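Mon 6 July

Up early to read the store before the sun got onto the west wall. Humidity was well down on where it stood last night, and the chart shows the fall beginning a little after midnight, when nothing was switched on and the door was shut. So the air is getting out somewhere, or drier air is getting in, and I have now run out of cheap explanations.

For the record, since I will want this in November and will have forgotten it: the target is 90 per cent relative humidity with the racks loaded. I can hold that for an evening. I cannot hold it through a night. The cooler takes moisture out of the air every time its coil runs cold, and the pan beneath it carries that water straight outside through the drain hose, where it does the bed of mint a lot of good and the fruit none. Last year's apples went soft and wrinkled at the stalk end by Christmas. The pears were worse. I blamed the variety at the time, and wrote as much in this book, and I think now that I was wrong.

Stripped the door seal. It is the original foam strip from when Clustmont was still a dairy, and it has gone flat along the whole hinge side. On the latch side it is sound. Tested with a slip of paper shut in the door at intervals down the edge: latch side grips, top grips, hinge side lets go without any pull. Bottom edge has no seal at all, only a wooden sill with a worn hollow in it where feet and barrow wheels have gone over. Ordered rubber bulb seal from the shop in Clelell. They wanted to know whether I needed the soft or the medium grade, and I had to ring back after measuring the gap. Medium.

While the door was off I looked at the insulation in it. Whoever built it used two layers with a gap between and no vapour barrier on the warm side. The inner layer was damp to the hand in the lower corner. Wet insulation is poor insulation, so the door has been losing cold as well as moisture, and the cooler has been running longer to make up for it, and drying the air further in doing so. One fault feeding another. I have cut out the damp section and stood the door up in the yard to dry. It will not go back until it stops losing weight on the bathroom scales, which are the only scales I own that will take it.

Chinyere Anozie came by at eleven with the second meter. We hung it beside mine, wrapped both in a wet cloth, and left them until the readings settled. They should each have gone close to the top of the scale. Hers did. Mine stopped 6 points short and stayed there. So every humidity figure I have written down since the spring is low by that much, at least at the damp end. I do not know yet whether the error is the same lower down. She suggested the salt method for a second point: table salt made into a wet slurry in a jar lid, sealed in a bag with the meter, left overnight. It should read in the middle seventies. Both meters are in the bag on the pantry shelf as I write this.

It does not change the shape of the curve. The drop after midnight is real, because the meter is consistently wrong and would have been wrong at midnight too. It does change where I thought I was starting from, and I have gone back through the notebook and put a pencil mark against each page affected. I have not corrected the figures themselves. I would sooner see what was written at the time.

We talked about ethylene over a sandwich. Her view is that I am worrying too much about water and too little about what is stored next to what. Ripe fruit gives off the gas, and other fruit takes it up and ripens sooner. Kiwi fruit are very sensitive to it. Kept away from apples they last for months, and kept with them they are finished in weeks. I have always put everything in together because there is only one cold room and it seemed wasteful to chill half of it.

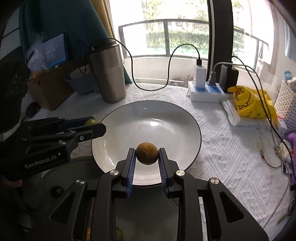 The difficulty with dividing the room is airflow. There is one fan, at the back, and it pushes air along the ceiling and down the door end. A full partition would leave one side with no movement at all, and still air gives you warm spots and mould. A partial one lets the gas through. The proper answer is two rooms with two coils, and the proper answer is more than the building is worth.

Worked through it on squared paper after she left. The store takes 38 trays if the racks are used to the top. Apples need the most of that, and they are the chief source of the gas once they begin to turn. If the apples go at the return end, nearest the fan inlet, and anything sensitive goes at the supply end by the door, then at least the air reaching the sensitive fruit has just come off the coil. It has still been past the apples first, of course. The coil does not remove ethylene. So the arrangement buys very little, and I have crossed it out.

The other route is ventilation. Open the room to outside air for a short spell each night when the air outside is cold enough, and flush the gas out. In November that is most nights. The old dairy has an air brick at low level on the north side, blocked with a slate and some lime mortar, and a matching hole higher up that a bird has been using. A small fan on the high one and a flap on the low one would do it. The cost is that each flush also throws away the moisture I have been at such pains to keep. Cold outside air can be damp, but it does not stay relatively damp if the room is any warmer than outdoors. This needs thinking about. I may be able to time it with the wetting of the floor.

On the floor: it is brick laid on sand, and it will take up a good deal of water and give it back slowly. Before the war stores of this kind were often managed with a watering can and nothing else. I tried it in March and the reading came up well and held until the morning, though I was using the bad meter. I should repeat it now, empty, with Chinyere's meter in place. The objection is mould on the lowest trays. They could be lifted onto battens.

Looked again at the Clirkico controller in the afternoon. The manual is poor. There is a setting called differential, which is the gap between where the cooler cuts in and where it cuts out, and another called delay, which is the shortest rest it will allow between runs. I had taken the second to be in minutes. It is in seconds, and it was set to 90. That is very short for a compressor of this age and explains the clattering I hear from the bedroom. It is now on 360, and I stood in the yard with a watch and heard it keep to that. A longer rest lets the coil warm up a little between runs, so some of the water on it goes back into the air before it can drip. That is the theory. I would expect the swing in temperature to be wider in exchange. With apples this should not matter. I would not risk it with anything near its freezing point.

Wrote to Shi to ask what coil he fitted in his packing shed. A bigger coil can run nearer to room temperature and do the same work, and will take out less water. His shed holds its humidity through the whole winter and he has never given the matter any thought, as far as I can tell. He bought the unit second-hand from a florist. Florists would want damp air, so that may be the whole of his secret.

Jobs outstanding: seal for the door, sill to be planed flat and a threshold strip put down, vapour barrier on the warm face this time, pan drain to be fitted with a trap so that it does not draw outside air in when the fan runs. I had not considered that last one until I was washing up. The hose is open at both ends. With the fan running there will be a slight suction at the pan, and a hose that wide could pass a fair amount of air over a night. A loop with water standing in it would stop that - the same as under any sink.

Went out with a torch and held a strip of tissue over the end of the hose. It was pulled in against the opening and stayed there. Tied a loop into the hose with garden wire, poured in a jug of water, and the tissue hung straight.

That may be part of the midnight fall, or it may be none of it. I cannot test it with the door off. Readings from tonight are of no use and I have switched the logger off to save the battery. Rain by the look of it, so I have carried the door back under cover. It weighs the same as it did at lunch.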